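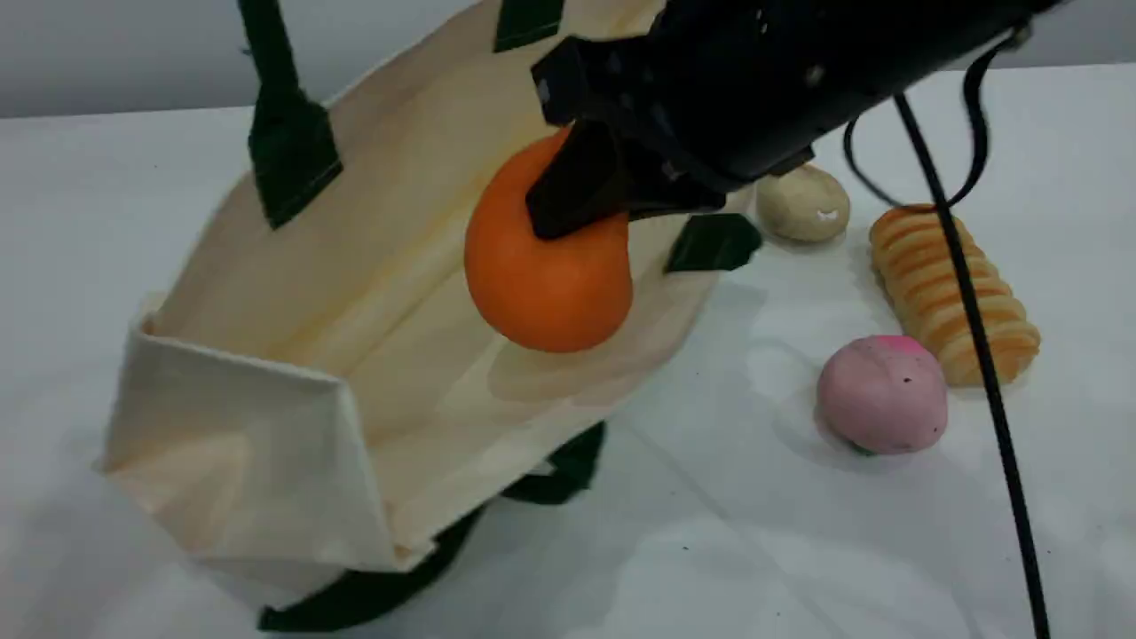
Toy orange over the tote bag, with the potato, the roll and the peach waiting their turn.

Two grippers, one arm, one bag
Posted Saturday, by the author
14 shares | 3 comments

I've had the Pridico two-finger gripper on the arm for most of January and I said I would write up how it compares with the Orellana one I was using before. I've also changed the camera position, which I didn't plan to do, so this covers both.

The arm is the same one as in my older posts, bought second-hand from a lab clear-out in Seltville. The controller is the same too. The only things that changed between the two sets of runs were the gripper and its mounting plate, and I had to drill a new plate for the Pridico because the bolt pattern didn't match. That took an evening. If you're buying one, check the pattern before you order.

The task is packing toy food into a canvas tote. I picked it because the bag is awkward. A box stays where you put it and the opening is always the same shape. A bag sags, and the straps end up across the opening if you don't lay them out first. The food is easier to grip than real food and doesn't go off, and I can leave it out overnight.

I drove all of it by hand with the small Clurkton controller, no learned policy or anything clever. I wanted to know what the hardware could do before I started blaming software.

The Orellana opens wider and closes faster. On the potato and the bread roll I couldn't find much between the two. The roll is long, so you have to come in across it and not along it, and either gripper will do that if the wrist is turned the right way. Round things were where they differed. The Orellana pads are quite hard and the orange tended to squirt out sideways if I came down off centre. The Pridico closes more slowly and I could stop it part way, look, and shift over before finishing the grip.

I did 95 tries with each gripper, spread over several evenings. The Pridico got the item into the bag 87 times. I'm not going to give a number for the Orellana because I changed the grip force half way through its runs and the two halves don't compare. It was worse, and most of the misses were on the orange and the peach.

Releasing was harder than picking up, with both of them. If you let go too high the item hits the rim and rolls off across the table. If you go too low the finger catches the fabric and the whole bag comes up with you on the way out. I settled on a height just over the opening and left it there.

The camera took longer to sort out than the gripper did.
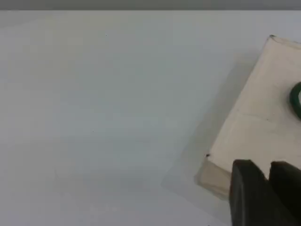

I had been working from a view that was good for the middle of the table and poor for anything at the right-hand side. When the fingers are in the bottom corner like that, close up against the thing you want, you can't judge how far in they are. I was going by the shadow half the time. A block or a box at an angle is the worst for it, as the near edge disappears behind the fingers just when you need to see it.

I tried moving the camera higher, which helped with depth and lost me the side of whatever I was reaching for. Then I tried it further back, with the zoom up, and the picture got too soft to be any use. In the end I left it where it was and moved the work over to the left by a hand's width. It isn't much of a fix but it costs nothing. A second camera on the wrist is the proper answer and I have one in a drawer — I just need a longer lead.

On cables: mine still hangs down on the right and gets across the view. I've clipped it twice and both clips came off when the wrist turned. If anyone has a tidy way of doing this on an arm with this much wrist rotation, please say.

The control loop was dropping out now and then during the first few runs. I raised the timeout to 1050 milliseconds and it has behaved since.

For now the Pridico stays on. I'll put the Orellana back for the box stacking, where the wider opening matters more, and redo its bag runs with the force left alone.

3 comments

gantrygoat
Try a fabric sleeve for the cable and anchor it at the elbow, not the wrist. Leave more slack than looks sensible.

mill_lane
Did you try softer pads on the Orellana? I glued thin silicone sheet on mine and round things got a lot easier.

tin.lid
Same trouble here with the right-hand side of the table. I gave up and turned the arm base round a bit.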